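Second Life on the Bench: Refurbishing Office Desktops at Stondville

The Stondville workshop received 124 retired office desktops in April. Each is allotted 45 minutes. Covers come off first, then cables are traced and memory slots checked for bent latches.

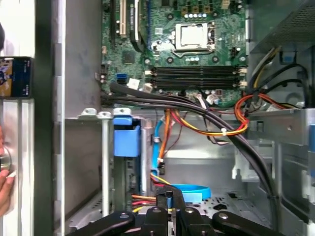 Dust is cleared from the power supply grille before any test. Machines that fail to start within 30 seconds go to the parts shelf, where Tesen logs the usable boards. 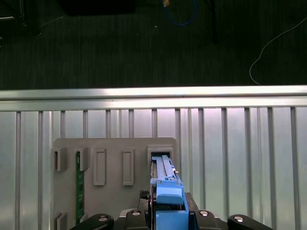 Small parts are the slower half of the work. Tesen's stock list runs to 579 lines, most of them clips and brackets. A blue plastic piece with a ribbed rail seats in a rectangular slot on a gray board, and wear at such slots is noted on the job sheet.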